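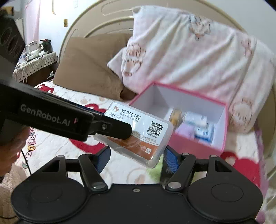 Poscombe health board has set out how it will share its first delivery of dental supplies among schools and care homes, after councillors asked for a written distribution plan. The allocation covers 2,000 packs, with 1,257 reserved for schools and the rest for care homes. A pack may hold brushes, paste or floss picks, the last supplied in small plastic boxes with a printed label, like the one from Yibei Dental Clinic. Each site will be ranked by need, using check-up records from the past 2 years.

Hiếu Diệp, who drafted the plan, told the board that stock would be held at the Famley depot and released in batches of 20. Sites must confirm receipt before a second batch is sent.
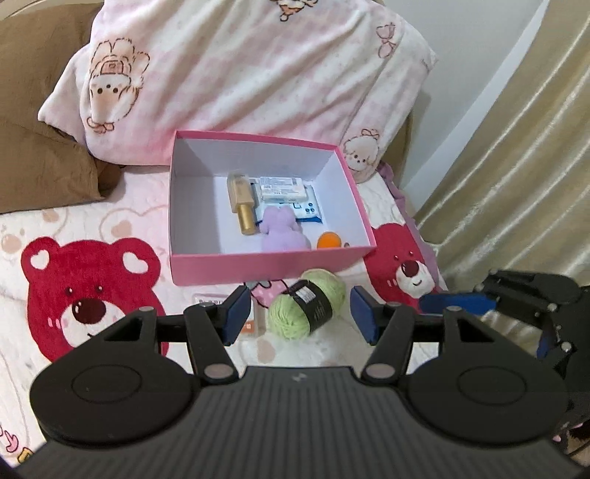 *Personal care items in an open pink box.*

Opposition members said the ranking would disadvantage sites with incomplete records. The board agreed to accept a signed statement from a dentist where records are missing. Deliveries are due to start in July. Brumero holds the transport contract.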